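The bus to Skarkbridge leaves twice a day in summer and one time a day in December, and Blažena Hrubý has taken it in both seasons. She coordinates the volunteer walks on Neretholm, the long island which you reach from Skarkbridge by a small ferry. I spoke with her on a Tuesday, a little after lunch, when the last group had gone home and the next one had not yet come.

Her walks are not for people who want to rest. Guests come for nine days, walk from one end of the island to the other, and on four of these days they work. They repair stone walls, clear old drains, and carry boards over the bog for the new path.

"When people write to me, they ask first about the birds," she says. "I like this question, but I answer with the boards. The boards are heavy. If you still want to come after I tell you about the boards, then you will be happy with us."

She came to Neretholm herself as a guest. A friend had booked the trip, became ill, and gave her the place. She was then working in an office for a shipping company, and she says that she had never before slept in a room with seven other persons.

"The first night I was sure I will go home. The ferry did not sail for two days because of the wind, so I could not. By the time it sailed, I was in the middle of a wall. You do not like to leave a wall in the middle."
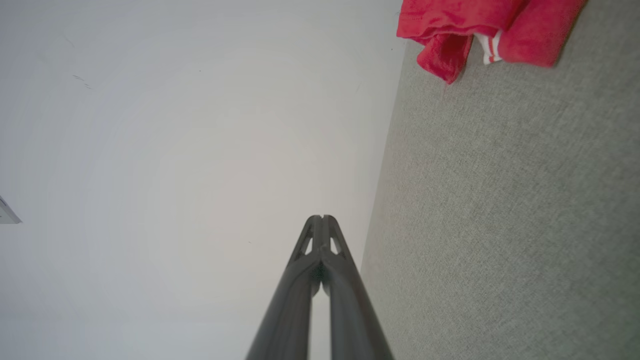 ## Who comes, and what they pay

The groups are small. Most guests are between 40 and 60 years old, but last season the oldest was 80 and the youngest had just finished school. Both of them came back for a second week in the autumn, and they asked to be put in the same work team.

I asked about the price, which some readers find high for a holiday where one has to work. Blažena was not offended by the question. She explained that the fee covers the ferry, all meals, the beds, the tools, and the local guide. What is left goes to the path fund, and the islanders decide at a meeting each spring how to spend it.

"I understand that it seems strange, to pay and to work. I thought the same. But somebody must cook for these people and teach them. A wall built by a beginner must sometimes be built again, and this also costs."

She does not accept more than two groups in one month. There was a year with more, and she regrets it. The well in the north village became low, and the shop had no bread for the people who live there. Since that year, every guest brings dry food for the first three days, and the shop receives the order for the rest two weeks before.

## The route

The whole walk is 87 kilometers. It begins at the ferry landing and follows the east shore, where the ground is flat and the days are easy. On the fourth day it turns inland to the Schnyder hut, an old shelter with a stove and a good roof. The work days are placed there and in the north village.

The west shore comes at the end. It is the part that guests remember the best, and also the part where they most often ask how far it still is. The path goes up and down between small bays, and after rain one must walk around two of them because the streams are too high. Blažena advises everyone to bring poles, even those who say they never use them.

"Also two pairs of shoes. I write it in the letter three times. Always one person comes with one pair, and these shoes are new."
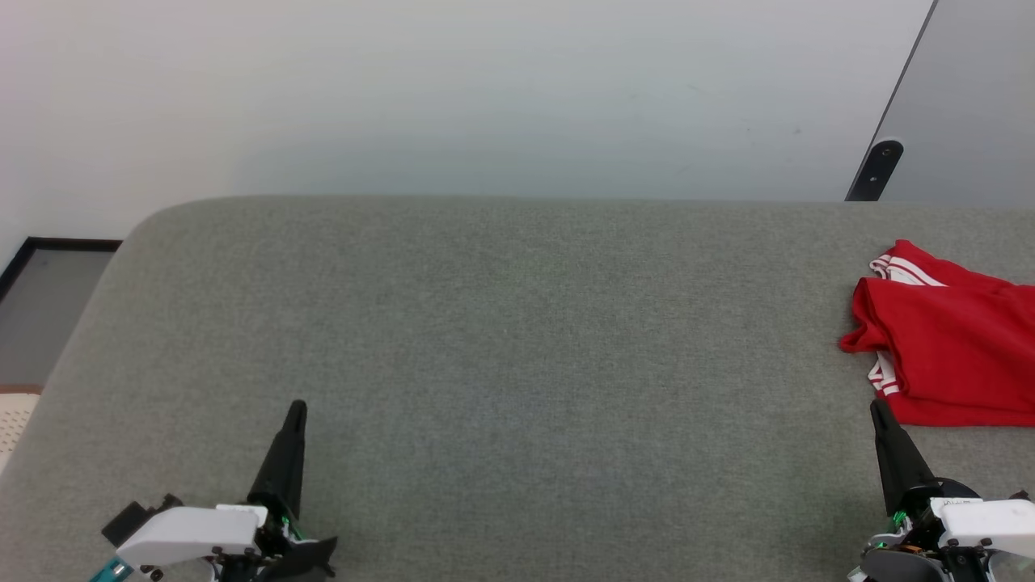 *Neretholm volunteer walks, between two groups.*

The guide for the west shore is Peter, who was born in the north village and has kept sheep there all his life. He speaks little on the way. According to Blažena, guests are a bit afraid of him until the second evening, when he takes out the maps and shows where the old farms stood. After this they do not leave him in peace.

## What she would change

She would like a longer season. At the moment the walks run from May until the end of September, and the winter bus brings almost only people who live in the area. She has tried one winter week, with shorter walks and work inside the Schnyder hut. The group liked it, but the ferry was cancelled on both the first and the last day, and two guests missed their flights.

"I will try again, but with more free days at the end. The people who want to come in winter are patient people, I think. I should give them the chance."

Places for May are already open. The letter with the packing list is sent after the booking, and Blažena asks that guests read it to the end before they write to her with questions about shoes.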